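Section 3: Setting up and first run

Grutness 2719 Room Dehumidifier
Text by Gregor MacKinnon for Wurov Climate

Read this section before you plug anything in. If you have already plugged it in, unplug it, read this section, and we will say no more about it.

Before you start

The dehumidifier has traveled on its side, or upside down, or in whatever position suited the delivery van. The oil in the compressor needs time to settle. Stand the unit upright, leave it alone, and come back in nine hours. Overnight is ideal. Starting early will not cause an explosion, but it may cause a knocking noise followed by an argument about the warranty.

While you wait, check the box for:

- the dehumidifier, with the water tank already inside
- the drain hose, coiled more tightly than it will ever be again
- the hose clip
- the spare air filter, in a flat bag
- this manual

If the hose clip is missing, look inside the tank. If it is not in the tank, look inside the box again, under the cardboard flap that appears to be glued down. It is not glued down.

Choosing a spot

1. Pick a level floor. A thick rug is not a level floor, however much you paid for it.

2. Leave at least 30 centimeters of clear space on all sides. Air goes in at the back and comes out at the top, so a unit pushed flat against a wall will mostly dry itself.

3. Keep it away from curtains, bedding and anything else that likes to lean.

4. Close the windows and outside doors. With a window open, you are attempting to dehumidify the county. The machine will try, and your electric bill will show how hard.

CAUTION: Do not place the unit in a bathroom where it can be splashed, or on a shelf above a sink. Do not run it from an extension cord that is coiled up or buried under a carpet.

What else is in the room

Most people buy a dehumidifier for one thing (the wall behind the wardrobe, usually) and forget that it will be drying everything else too. Wooden instruments, old books and veneered furniture do not enjoy a sudden change. Start at a mild setting and lower it over several days.

Workshops, hobby rooms and storage rooms need a second look. Metal tools will be glad of the dry air. Rubber pads, belts and grips don't mind it nearly as much as they mind sunlight, oil and the warm air from the top grille, so keep them out of the airflow. Wipe off dust with a cloth that is barely damp and let the part dry before you put a cover over it. A fine texture holds more dust than a smooth face does, and a soft brush gets into it better than a fingernail.

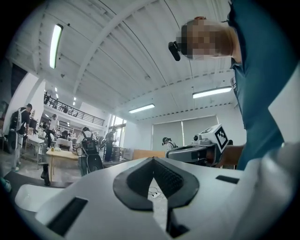 Figure 3. Black rubber pad with a ribbed inner surface, set in a white body.

Do not use furniture polish, cooking oil or the spray can with no label from the back of the garage to "revive" rubber. It will look splendid until the following week, when it will be sticky.

First run

5. Slide the tank out by its handle, check that the float moves freely, and push the tank back until it clicks. If it doesn't click, it isn't in, and the red light will tell you so for as long as you like.

6. Plug the unit directly into a wall outlet. Press POWER. The fan starts first. The compressor follows after a pause that is slightly longer than you would expect, which is when most people press POWER again and switch it off.

7. Press MODE until the light beside AUTO comes on. There is a TURBO mode. You don't need it yet.

8. Set the target humidity with the arrow buttons. Begin in the middle of the scale. A lower number means drier air and a longer working day for the machine.

9. Leave it running for over an hour before you judge it. The tank will be empty at first. Lifting it out to look stops the compressor, and the wait begins again.

NOTE: Warm air from the top grille is normal. So is a faint smell of new plastic on the first day. A smell of burning is not normal at any time. Unplug the unit and contact your dealer.

Draining

You can empty the tank by hand or fit the hose. Emptying by hand is simple: when the tank is full the unit shuts off and beeps. The beep cannot be turned down. We did ask.

To fit the hose, switch off the unit, remove the plug at the back, push the hose firmly onto the outlet and close the clip over it. The hose must run downhill for its entire length. Water has never agreed to do otherwise. If the hose rises even a little on its way to the drain, the water will back up into the tank, and you will have the beep as well as the hose.

CAUTION: The water collected is not for drinking, for aquariums, or for babies' bottles. It is fine for mopping the floor.

Cold rooms

The 2719 slows down in the cold. In an unheated garage in November you may hear the fan running with no compressor and see the DEFROST light come on. The coil is clearing itself of ice. Leave it alone. Do not help with a hair dryer, and please do not help with a screwdriver.

If the room is often near freezing, use the Priedītis wall bracket (sold separately) to raise the unit off the floor, where the air is a little warmer. Fit the bracket to solid masonry only. Plasterboard will hold it just long enough for you to put the drill away.

Using the unit with a Rina sensor

The optional Rina room sensor reads humidity at a distance from the machine. Put it where the damp is – behind that wardrobe, for instance – and not on top of the dehumidifier, where it will report excellent conditions and the machine will stop. To pair it, hold MODE and the up arrow together until the display flashes, then press the button on the sensor. If the display goes blank, you held POWER. Return to step 6.

Routine cleaning of the air filter is covered in the next section.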